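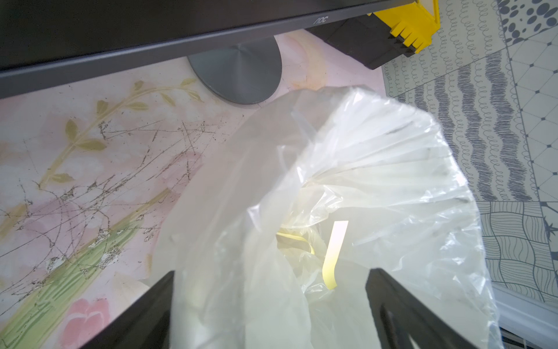 Company > Who we are > About Flemside

By Ida Schwerdtfeger
July 7, 2022
Reading time: 2 minutes

Flemside records people doing small jobs through robot arms, and turns the recordings into examples that a learning system can be trained on. Our customers build the systems. We supply the examples.

The company was started by Berenice Villalobos and Wayne Clegg, who had both worked on packing lines and were tired of writing a new program each time a box changed shape. We now have 13 staff, most of them operators.

An operator steers a pair of arms through a task from beginning to end. Cameras on the wrists and a fixed one by the bench record each attempt, along with the position of every joint. A usual order is 1,000 attempts at one task. Clearing sticky notes off a monitor and putting them in a bag is a typical one. Thin paper and thin plastic are both awkward for a gripper, and a bag seldom keeps the same shape for long.

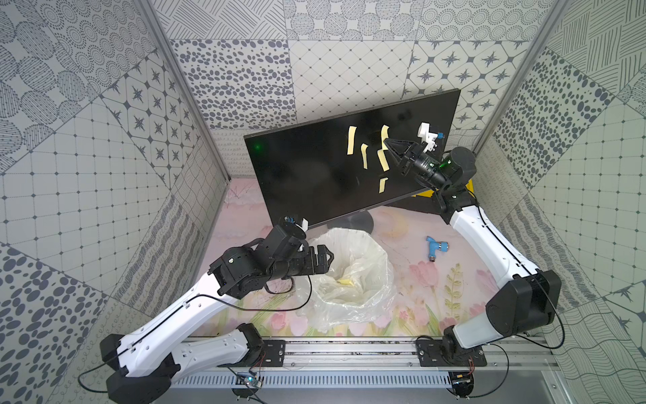
We change things between attempts on purpose. The notes go on in different places, the bag is moved, and table covers and wall panels are swapped on a schedule kept by Debashish Barua. A system trained against one plain background tends to struggle when it meets another.

Every attempt is watched by a second person before it is sent out. Missed grasps are kept and labelled, as many customers want them. Attempts where the operator stopped halfway are removed. In May we delivered 408 checked attempts to Becerra and held back 246 for a second look.

Ankit Rajput runs operator training. New starters spend their first weeks on blocks and cups and move on to bags, cloth and paper when he is happy with their work. No background in robotics is needed. Steady hands help, and so does patience.

We do not sell arms or grippers, and we do not train models ourselves. For storage and file checks we use Rustivex, our own software, and customers get a copy of the reader with their first delivery.

Enquiries about new tasks go to Wayne. Please send a short written outline of the job and a list of the objects involved.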